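Beris hose handling cell

Product overview | Setting up | Looking after it | Spares

The Beris is a bench-top cell for picking up short flexible hoses by their end cuffs and presenting them to whatever comes next: a leak tester, a labeller, a packing tray. Ribbed hose is awkward stuff. It bends when you push it, rolls when you don't want it to, and never lies the same way twice. We love it!

Gergely Pálfi drew up the first Beris for the Appiah workshop, and the current version keeps his two-fingered gripper and wrist camera. What has changed is how quickly you can get it going.

Setting up

Bolt the arm down before you connect anything. The work surface should be pale and plain so that the camera can find the hose edges, and it should be level in both directions. Run the teach routine with one hose on the table, then with two. Grip on the smooth cuff, never on the ribs, and leave the rim clear of the pads.

Start with the closing force at 200 on the setup screen and go up in small steps. If the cuff goes oval, you have gone too far – drop back one step and save. Aranka Oláh wrote the setup guide and it is a joy to use, with every screen shown in order.

Looking after it

Wipe the finger pads at the start of each shift with a dry lint-free cloth. Every 1,000 picks, check the link pivots for play: hold the body still and rock each finger gently by hand, with the power off. Any click or looseness means a new pivot set.

Brush crumbs and dust off the work surface while you are there, and clean the camera window. Shadows from overhead lights can confuse the edge finder, so run the light check again if you move the cell or change a lamp. 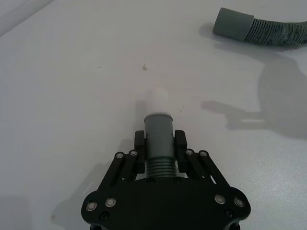
Beris gripper holding a hose by the cuff, with a second hose on the work surface.

Spares

Finger pads, pair: part 410
Link and pivot set: part 900
Camera window: ask us

Pads can be changed in place with the hand tools supplied. Pivot sets need the gripper off the arm, and Berwyn Morris on the Beris bench is happy to talk you through it by phone.

Page updated 2018-11-07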